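Treasa Scanlon had the kit on her bench for five weeks before she let me near it. When I finally got to see it, one afternoon in October, she had already been up since half six rewriting the bit of the setup guide that had annoyed her most.

She runs the hands-on testing for a small reviews newsletter that goes out to schools, colleges and people with a spare room and a soldering iron. Most of what crosses her bench is wheels and sensors. The Bistance is a different sort of thing: a pair of two-finger grippers with wrist cameras, the software to teach them jobs by showing them, and a box of bits to bolt it all to arms you already own.

"I'd wanted to try one since the first version," she says. "I missed that one completely. By the time I'd got the money together they'd stopped making it, and I sulked for a year. So I should say I came to this wanting to like it, and you can knock a bit off whatever I tell you for that."

She does like it, and it takes her no time at all to get going. I asked what came out of the box first and got ten minutes on the fingers.

"The fingers are brilliant. They're just plates, big flat plates with a bit of soft grey edging, and I looked at them and thought, well, that's not going to pick up a teaspoon. The old ones I had on the other arm were all curves and joints, lovely to look at, and they dropped everything. These are dull as anything and they hold on."

Darragh Conneely, who writes the code side of the reviews and shares the bench with her, was less sure to begin with. He had spent the first two evenings on the calibration and was not in a mood to be charmed.

"The calibration's a slog," he says. "You've got a camera at each wrist and the software needs to know exactly where each one is looking. The guide gives it one page. One! I must have gone through it four times, and the fourth time I noticed you're meant to tighten the mount before you start. It says so in the photo caption. It doesn't say so in the steps."

That was the page Treasa had been rewriting. She has sent her version to the makers and they have, to their credit, written back to say they'll use it.

Once it was running, they moved on to kitchen things. I'd expected blocks, or those little foam cubes you see in every demo, and I asked why they'd gone for cups and utensils.

"Cubes flatter everybody," Treasa says. "Any gripper can do a cube. A cup with handles sticking out of it is a proper mess. They lean on each other, they're all different widths, and if you pull one out at the wrong angle the whole lot goes over. My kitchen drawer looks like that and I'd guess yours does too. If somebody tells me a kit is good for household jobs then I want to see it do a household job."

Darragh had the wrist view up on the big monitor while we talked, and I found I kept looking at that instead of at the arms. You get very fond of it. Everything is seen from between the fingers, so a cup is suddenly a great big thing and the rest of the bench falls away into the dark.

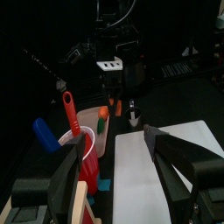 The wrist camera's view: red cup and handles on the left, white cutting board on the right.

"Look at how much of that picture is finger," says Darragh. "I moaned about it at first. I thought, half my view is black plastic, what use is that? Then you start teaching it and you see the sense. It always knows where its own fingertips are compared with the thing it wants. You don't have to tell it."

I asked him whether that finger was black plastic, having nothing better to ask, and he laughed and said he'd never checked, he just calls everything on it plastic. Treasa says the makers haven't listed it either and she has asked.

The teaching is the part they both light up about. You hold a pair of handles and do the job yourself, the arms copy you, and the software keeps a recording of each go. Do it enough times and you can ask the arms to have a try alone. By the end of their test they had recorded 518 goes at taking a utensil out of a cup and laying it on the board, and they have a spreadsheet in which every one of them has a row.

"The first twenty are awful," Treasa says cheerfully. "You can hear me on the recordings, going oh no, oh no, oh no. You've got no feeling in your fingertips, that's what gets you. You're squeezing and you don't know how hard. Then somewhere in the second evening it clicks and you're just, sort of, in there. I did a run before breakfast one morning where I didn't drop a thing and I came down and told everybody in the house about it. They were very kind."

The makers suggest 300 recordings before you let the arms try a job of this sort on their own. Treasa and Darragh tried it at that number first, to be fair to them, and then carried on and tried it again at the end.

"At 300 it was decent," says Darragh. "It'd get the wide handles nearly every time. Skinny ones, it would go in, close on nothing, come back out, have another think. I actually liked watching that, it's like somebody looking for their keys. At 518 it was a lot steadier. It'd come in a bit lower and it'd wait until it was lined up. I hadn't changed anything in the software. It had just seen us do it more."

What still goes wrong? They had plenty ready for me. Shiny metal is hard work, they both say, and so is anything see-through. A frosted tray is better than a clear one, and a clear one under a bright lamp is hopeless. They have taken to keeping the far side of the bench dark and the lamp well off to one side. Small round things roll away when the fingers touch them, and then the arm reaches politely for the place where the thing used to be.

"Toy vegetables," says Treasa. "Don't talk to me about toy vegetables."

There's the tape, too. The guide tells you to mark out your starting places on the tabletop so that you can put everything back where it was, and the kit comes with a roll of tape for doing it. Treasa found the roll in the box far too sticky, threw it in a drawer and used her own blue stuff. Darragh thinks you should move the objects about on purpose after the first hundred goes, or the arms get lazy and learn the spot instead of the cup. They haven't settled this one. I heard both sides of it twice.

The price came up next. The full Bistance kit, with both grippers and both cameras, is £1,405, and the arms are not included. I said that seemed a lot for a hobby.

"It is a lot for a hobby," Treasa says. "I wouldn't tell anyone to put it on a credit card. If you're one person at home, get the single gripper version, or find a club. For a college, though, I think it's a fair price, and I don't say that often. You'd get years out of it. Everything that wears out comes off with one size of hex key, and they sell the spares one at a time, where I've had other firms make me buy a whole hand to get a screw."

There are college places doing that already. The technician at Corkerham has a pair going in the evening class, and Treasa spent a morning there to see how it stood up to a dozen people who had never touched one. She came back with a page of notes and a very long message for Darragh, most of it about cables.

"They'd clipped theirs up properly and we hadn't," he says. "Ours kept snagging. I'd lost half an evening to a cable catching on a bracket and pulling the wrist round by a hair, and I'd blamed the calibration, and done the calibration again. So that's one thing I'd tell anyone buying it. Sort the cables before you do anything else. Do it before you've even switched it on."

And the second thing?

"Tighten the mount," they both say.

The software gets a mostly happy report. It runs on an ordinary laptop for the recording part, though the learning wants something beefier, and Darragh left his desktop at it overnight. The replay screen is his favourite feature. You can put the views from both wrists next to each other, slide back through a go that went wrong, and find the moment you fumbled it. What he can't stand is the file naming, which gives every recording a long string of letters, and he has written a small script to put that right. He'll share it with anybody who asks.

Treasa's list of wants is shorter. She'd like the handles to push back a little when the fingers close on something. She'd like a foot pedal for starting and stopping, so that you don't have to let go and reach for the keyboard. She would like the power lead to be half a metre longer.

The loan runs out at the end of the month and the kit ought to go back. She has asked whether she can buy this one, scuffs and all, and while I was putting my coat on she was already setting the cup up again for one more go.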